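The Floor of the Old Bathhouse

Sigrún Hafstein had promised herself she would only look at the floor for a minute. Then it was lunchtime, and then it was past lunchtime, and she was still on her knees in the old bathhouse at Kvaran with a pencil behind each ear, as happy as she had been in years.

It was a map! She was sure of it now. Everyone in town said the cracks had come from frost, and maybe some of them had, but frost did not draw the Mikolum River with both its bends and the little hook where it met the sea. Her grandmother had drawn that same hook on the back of an envelope once, at the kitchen table, and said, "There's a spring up there, sweeter than anything. We used to walk to it from the baths." She never said how. She had laughed and put the envelope in the stove.

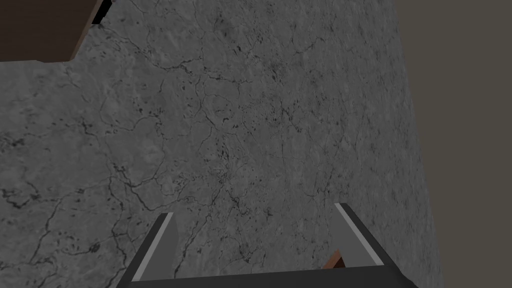 So Sigrún went home, packed bread, cheese, two boiled eggs and her father's compass, and came back with the largest sheet of tracing paper the shop would sell her. The shop was Pudell's, and young Pudell wanted to know what it was for.

"A river," she said.

"How big a river?"

"Forty miles, but I only need the top of it."

He gave her a second sheet for free, and then he closed the shop and came along, which she had been hoping for ever since he started asking questions.

They traced until the light went. He was good at it, much better than she was, with a slow, steady hand, and he kept finding things. A road! The sheep road, the one that ran behind the church! And off it a thin line that wandered uphill and stopped at nothing at all.

"That's just where it ends," said Pudell.

"That's where it starts," said Sigrún. "Springs start."

They argued over it all the way back down the hill, and it was a wonderful argument, the kind where both people keep stopping in the road to wave their arms. By her gate they had agreed to go up on the first clear morning in October, before the snow got into the pass.

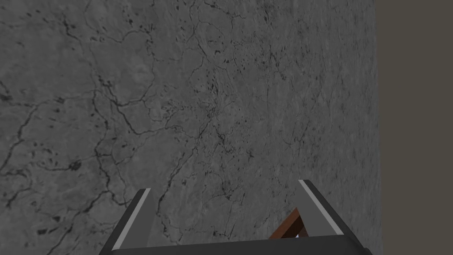

The first clear morning was so clear that she could see the far islands from her bed. She was dressed before the kettle boiled. Pudell was already outside, stamping his feet, wearing what looked like every sweater he owned.

They took the sheep road past the church and counted 217 steps from the last gatepost, a number her grandmother used to sing while she washed the dishes – Sigrún had always thought it was just a song. At the end of the count there was a gap in the wall. Beyond the gap there was heather, and more heather, and a climb that made her legs shake, and Pudell behind her calling out that he took back everything he had said about frost.

She heard it first. It was a small sound, like someone talking quietly in another room. She pushed the heather apart with both hands and there was the water, coming straight out of the hill, cold enough to hurt her teeth, and she drank and drank and came up laughing with her chin dripping.

"Well?" shouted Pudell. "Is it sweet?"

"Come and see!" she shouted back, and moved over to make room.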